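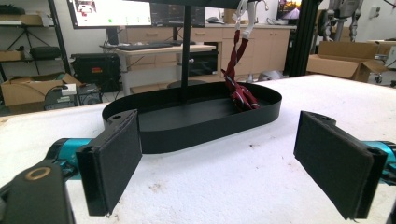 Hand gripper, black tray, the red cloth with the white straps. Tuesday's work.

November 2022

Another day of teaching by hand. You hold the gripper, you squeeze, you move the cloth, you let go, you start over. The Droment software takes it all down and is supposed to turn it into something an arm can do without me. Well, we'll see.

I got through 132 takes before I quit. The plan from Purnholm says 4,000 by February, and whoever wrote that plan has never tried to pick up a twisted piece of cloth with two felt pads. I threw out 17 takes. Most were my own fault (pinched too high, or got a strap along with the cloth), but a few looked fine to me and the checker still marked them bad. I asked what rule it uses and got sent a link to a page I've already read.

What bothers me is how much I fix without thinking. If the cloth slides, I tip my wrist. I don't decide to do it. Notidix says the model will pick that up from the recordings, and maybe it will, but their demo used a folded towel. A towel lies flat. Mine bunches up against the side of the tray and has straps going every which way.

Tried the remote control setup after lunch for 2 hours. Worse. There's a lag, small but enough that I kept closing on air, and I got slow and careful in a way I never am with the gripper in my hand. So now we have two sets of takes that don't look like the same person did them. Montes wants both sets mixed together. I wrote back that I'd like to see them trained apart first — no answer yet.

Wrist is sore. Need to bring the brace tomorrow, and ask again about wiping down the table, the brown stains are still there.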